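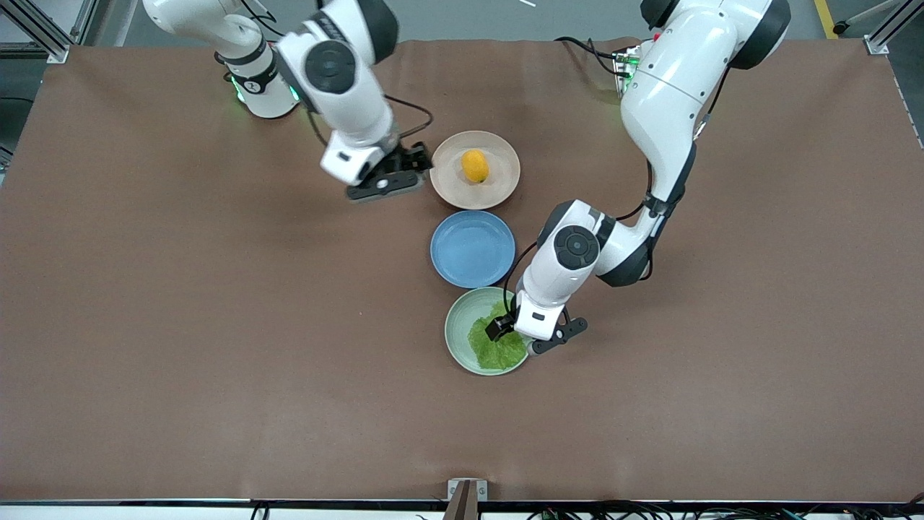
Fitting the Head to the Shaft

These steps cover the Runier practice halberd, sold by Kosthorpe as a two-part kit. The head ships blunt and must stay blunt. The shaft is 200 cm long before fitting.

1. Check that the socket is clean. Wipe out any packing grease with a dry cloth.

2. Slide the head onto the tapered end of the shaft until it stops. The crosspiece must line up with the flat side of the grip.

3. Tap the butt of the shaft on a wood block 6 times. Do not strike the head.

4. Insert the 2 rivet pins through the langets, one from each side. Use only Baloch pins, part 452.

5. Peen each pin with light blows until it sits flush. Run a thumb over both ends — any burr must be filed off before use.

6. Hold the shaft level and twist the head by hand. If it moves, remove the pins and start again at step 2.

Note: Ash shafts shrink in dry storage. Repeat step 6 before each session.

CAUTION: Do not use the weapon with a cracked shaft. Tape is not a repair.

CAUTION: Keep all persons out of reach of the swing, including the butt end.

Butt cap

The Dranano cap is optional and threads on clockwise. Hand-tighten only. Leave it off when the weapon is stored upright in a rack — the cap raises the head above the top rail.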